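Brivance two-arm tabletop kit: what it costs once it's on the bench

Rating: 3 out of 5

I put off buying a small robot setup for years because the prices were silly. Then the prices came down and the sales pages got sillier. The Brivance kit is sold as "everything you need to automate light bench work" and lists at $2458 for the pair of arms, grippers fitted. I bought it with our shop's money in May, so I have had time to get annoyed with it and also to find a few things I like.

We do small-batch sorting and repacking of used toy parts and craft supplies. Most of the work is picking little pieces off a table and putting them in cups or boxes. It's dull, it's slow, and it looks like exactly what a cheap arm should be able to do. I say "looks like" because I have read enough brochures.

What the price leaves out

The list price gets you arms, grippers and a power supply for each. It doesn't get you a bench mount, cameras, cable management or spare finger pads. By the time I had added the Damell mounting rail, two cameras and a bag of pads, I had spent another $373. That is not a scandal, but it ought to be on the first page of the quote and it was on the fourth.

I also looked at the Akolgo single arm, which is cheaper and feels better made at the joints. It has a closed gripper design, though, and you can't swap the fingers yourself. If you only need one arm and you always handle the same part, get quotes for both before you decide.

The grippers

I expected to hate these and I don't. The fingers are the soft ribbed kind, orange, set in white blocks. They bend around odd shapes a bit, so you can get away with a grip that is slightly off center. On small toy pieces they do better than the hard metal jaws I tried on a Pratex demo unit, which shot parts across the room.

They are bulky. Anything sitting close to something else is a problem, and reaching down into a cup that is already full is hopeless. Plan your layout with wide gaps or you will spend your evenings picking things up off the floor. 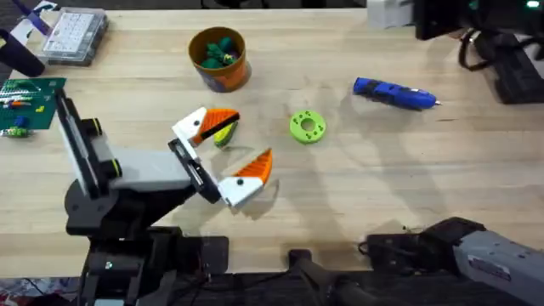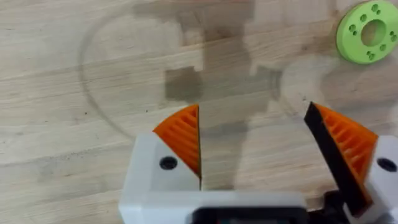 The lime-green ring is in both shots, well clear of the fingers.

Bench space and light

Measure your table, then assume you will lose more of it than you think. The arms themselves take up a fair amount of the surface, and the front edge fills up with mounting hardware and cables. I had planned to keep working by hand on one side while the arms ran on the other. Forget it. If you are pricing this kit, price a table to go with it.

Shadows are the other thing I would budget for. The arm throws a big dark patch right over the area where you want the camera to see small parts. Our overhead lighting made it worse. A cheap diffused lamp on each side would help, and I would buy those before a better camera.

Setup time

The box says you can be running in 30 minutes. Mounted and powered, maybe, if the rail is already on the bench. Doing anything useful took me most of a week of evenings, and I still don't trust it to run with my back turned. Put a dollar figure on those hours before you compare this with paying a part-timer. I did the sum afterward, and the part-timer looked pretty good.

Running costs so far

Pads: one set replaced, and I would keep a spare set on the shelf.
Power: too small to notice on our bill.
Cables: one replaced under warranty, after 2 emails.
My time: more than everything else put together.

Should you buy it?

If you have a steady flow of similar small items and someone on staff who likes fiddling, it might pay for itself. I can't tell you when, and I would be wary of any seller who gives you a month. If you were hoping to unpack it and cut a job, keep your money.

Ask Brivance for the full parts list in writing, with the rail and pads on it. Ask what the warranty says about the wrist cables, too. Mine was covered, but the wording is vague and I had to argue.

I am keeping ours. I would not buy a second pair at this price.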